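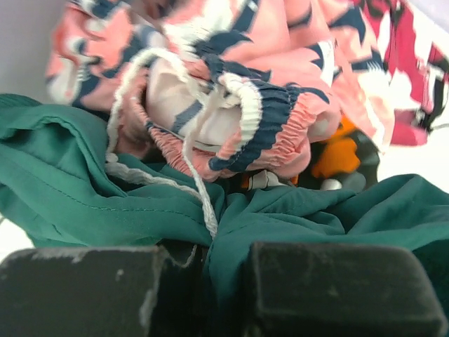

Call for participants: garment handling study after the drawstring stops

Akau is looking for people to take part in a paid study at our sorting laboratory in Jultport. The study concerns a fault that we could not solve by ourselves, and we prefer to be open about it from the beginning.

Our sorting cells pick used clothes from a mixed pile, one piece at a time. In January one cell made an emergency stop while it lifted a pair of swim shorts. The cord of the waistband had gone around a finger of the gripper, and a second garment came up together with the first. An operator reached in to free the cord before the arm was fully locked, and her wrist was bruised. We then read the logs of 928 picks and found 21 stops of the same type. Most of them began with a cord, a strap or a loose elastic lying over another piece of cloth.

The lock on the guard door has been replaced. The picking problem remains — our software sees a pile of fabric well, but it often loses a thin cord on top of it.

What you will do

You will guide the gripper by remote control from a desk and take clothes out of a pile, including pieces with drawstrings. When you notice a risk of tangling, you press a pedal and say in a few words what you saw. You will also practice the new procedure for freeing a caught garment, with the power off and a trainer beside you. Nobody enters the cell while the arm can move.

Who can apply

We need 40 adults, minimum age 18. Experience with robots is not necessary. We would especially like to hear from people who have worked in laundries, clothing repair or second-hand shops. You must be able to sit for two hours with breaks, and to tell apart similar dark colors on a screen. Please tell us if you have had a hand or wrist injury in the last year.

Practical information

Each person comes for two sessions, in the morning or in the afternoon. Payment is made after each session, also if you decide to stop early. Video from the gripper and your spoken remarks are recorded; your face is not. The Arau building is on Echeverría Street, and the entrance is at the side — please ring the lower bell.

To apply, write to the study desk at Akau with your name, the hours that suit you and two or three lines about your work with clothes, if you have any. We answer every message within a week.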